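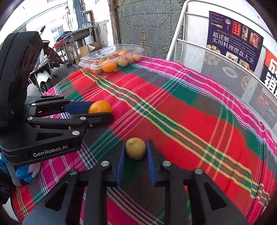 Bandetti began as a fruit stand and grew, a little at a time, into the shop and packing room we keep on Nolte Street today. We still sort by hand at a big table with a cloth on it, because oranges and pears bruise easily and we like to look each one over before it goes anywhere. Our families come from all over town — 819 households at last count — and most of them have been getting a box from us since their kids were small. Pears are at their best in the fall, oranges carry us through winter, and by May we are happily up to our elbows in berries. Come by any morning before noon and say hello, we would love to meet you!

Bandetti Fruit, 74 Nolte Street, Alluvby | Contact us | © Bandetti | Back to top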